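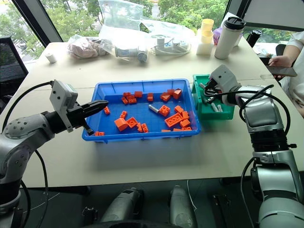

Sorting cylinders out of bricks: how many demos before retraining?

Home | Forums | Data Collection | Search | Log in

Last updated: November

wukgate_ops
Two-arm teleop, blue tray to green bin. The target is the gray cylinders; the orange bricks are distractors and stay put. We have 441 episodes. The policy picks well when the cylinder is in the open and stalls when bricks are packed against it. Collect more, or retrain now?

T. Cuautle
Retrain on what you have, then collect against the failures. Another few hundred random layouts will mostly repeat the easy case.

lenz_b
Disagree. 441 is thin for two arms. Our Sestach set was at 2,833 before the grasp angle settled down.

T. Cuautle
How many operators?

lenz_b
19.

T. Cuautle
Then part of that volume went to averaging out 19 styles – not the same problem.

wukgate_ops
We have two operators. Should I clear the bags and cups off the back of the table?

lenz_b
Yes. Fix the background first.

T. Cuautle
Leave them, but move them between sessions. If they never move, the policy can key on them.

wukgate_ops
Leaving them. Retraining tonight, then 16 layouts with the cylinder boxed in on two sides.

Related threads
Graledum export drops wrist camera timestamps
Discard or keep failed grasps?
Labeling handoffs between left and right arm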